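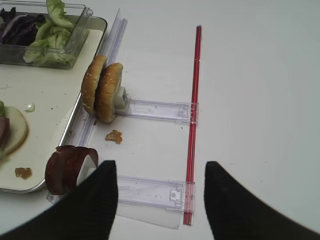 Section 4 of this guide explains how to prepare a website for its first crawl in the Parnalari site audit tool and how to set up keyword tracking once the crawl has finished. The steps apply to single-location businesses and to agencies that manage several client sites under one Andby account. The sample project used in this section is a sandwich shop, and its seed terms are taken from what goes on the counter: lettuce, red leaves, sliced meat, bread. Substitute the terms that describe your own products or services.

4.1 Before you begin

You will need administrator access to the website, the address of its XML sitemap, and a verified Parnalari login. Sites built on the Bayram template must have version 9 or later installed.

CAUTION: Do not start a crawl during a site migration. Redirects that are only partly in place will be recorded as errors and will remain in the project history.

4.2 Creating the project

1. Sign in and select New Project from the Account menu.
2. Enter the domain without a trailing slash.
3. Paste the sitemap address into the Source field and select Validate.
4. Choose a crawl limit. The default is 400 pages. Larger sites may be raised to 1144 pages on the standard plan.
5. Select Save. The project appears in the list with the status Pending.

NOTE: Subdomains are treated as separate sites. To include a blog or store hosted on a subdomain, create a second project and link the two under Project Settings.

4.3 Adding seed terms

1. Open the project and select the Keywords tab.
2. Enter one term per line. Do not use quotation marks or commas.
3. Assign a location to each term if the business serves a local area.
4. Select Expand to request related phrases. A list of roughly 138 suggestions is typical for a small retail site.
5. Clear the check box beside any phrase that does not match a page on the site — unmatched phrases count toward the plan allowance.

4.4 Running the first crawl

1. Return to the Overview tab and select Start Crawl.
2. Leave the project settings unchanged until the status reads Complete.
3. Open the Issues report and resolve items marked Critical before scheduling a second crawl.

NOTE: Reports exported to Estau keep the column order in use at the time of export. Changes made afterward are not carried over.

For scheduled crawls and user permissions, see Section 5.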